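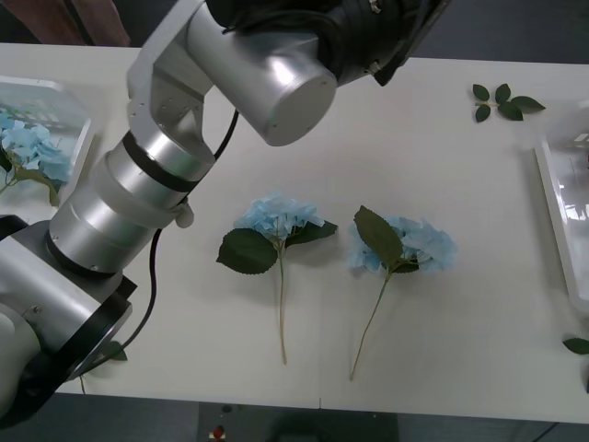 March, after supper. I'm still sorting the artificial flowers for Nighat Marwat's hall, and I'd like to have it finished before the Stisten van comes. I started with the hydrangeas because they take up the most room. Two of them laid side by side on the white table, heads one way and stems the other, show me quickly enough whether the heads sit right. The pale blue is softer than I remembered from the Flavenari catalog. I think Nighat will like it. She wanted nothing bright near the windows.

Search this site Go

Drank my tea at 8 and went through her list again. The order came to 183 stems in all, and I have been marking them off in pencil, which smudges.
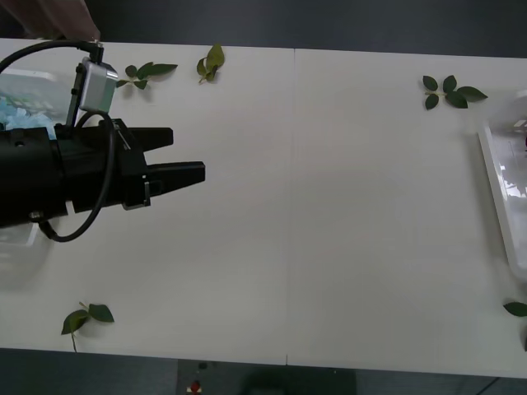 My back was sore by then so I stopped bending down to the boxes on the floor. Dostley's boxes are deep and everything good ends up at the bottom. Clear plastic bins up on the table are much easier, and I can see the light blue through the side without lifting anything out. I should have done it that way last year. I wrote that on the inside of the cupboard door so I'll see it.

The roses came next. I was worried about them because the last lot from Potgieter looked shiny and cheap.

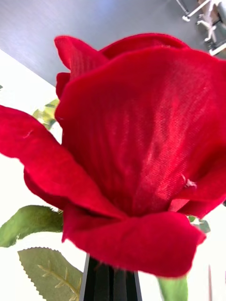 These are cloth and the red is deep, so I'm happy with them. They pick up lint, though, and I'll want the soft brush before they go out. I put the brush somewhere safe in January and have not seen it. Looked in the sewing drawer, then the hall closet, and found the good scissors.

Nighat called while I was looking. She wants the blue and the red mixed now, after telling me twice to keep them apart. 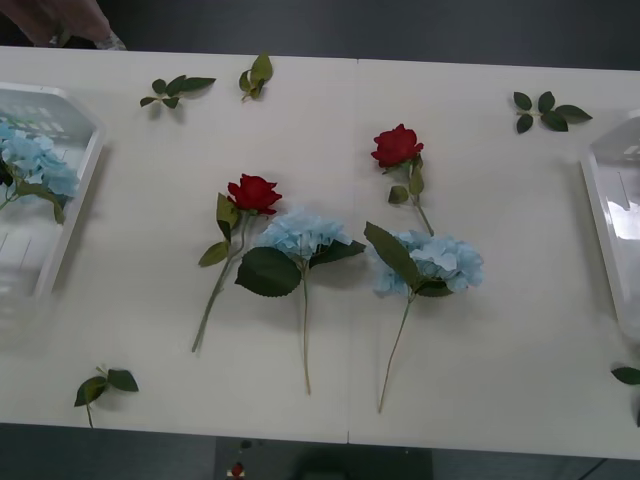

So do the roses and the hydrangeas go in the same vase? One rose to each hydrangea, with the rose set a little higher, and no extra greenery.

I'll call her back in the morning and tell her that. Need pencils and a new brush.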